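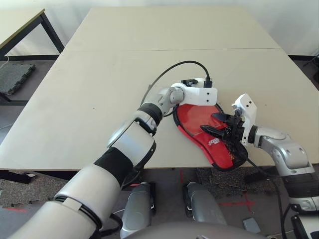

Bench two, slipper task, right hand holding

Policy trained on both arms only ever uses one. Is that a result or a bug?

posted by lidov_bench, 7th July

We collected 1,581 teleoperated demos of a two-arm slipper task (pick up, turn over, set down) and trained an imitation policy on the lot. It succeeds in 60 percent of trials, which made everyone cheerful until I watched the trials. The right arm does the work. The left arm drifts over to the slipper, hovers near the toe like a supervisor, and goes home.

My labmate wants to write this up as "emergent role assignment." I want to know if I broke something. Both arms' joint angles and the head camera go in, and actions for both come out. There were 4 operators. Retraining with a new seed gives the same lazy left arm.

Agata Cocco

Please don't let your labmate name things.

Check the demos before you check the network. Plot left gripper open/close for every episode, split by operator. When we did this on our Grarnska runs, one operator had recorded almost half the data and was very right-handed. The policy had learned her perfectly. If your left gripper closes in only a small share of episodes, averaging will give you exactly what you describe: an arm that heads the right way and never commits.

Then run the cheap test. Freeze the left arm at its start pose and repeat the trials. If the success rate doesn't move, you have a one-arm policy with an ornament, and the paper should say so. Report left-arm contact separately from success either way. A reviewer will ask, and it will be me.

fairweather_fan

had this with shirts. bigger model fixed it. or the new table did, we changed both the same week

tobe_elora

Look at your loss too. If the gripper command is one number sitting next to a pile of joint angles, it can be wrong all day and barely show up. We weighted ours up in December and the left hand began closing. On the wrong things at first, but closing.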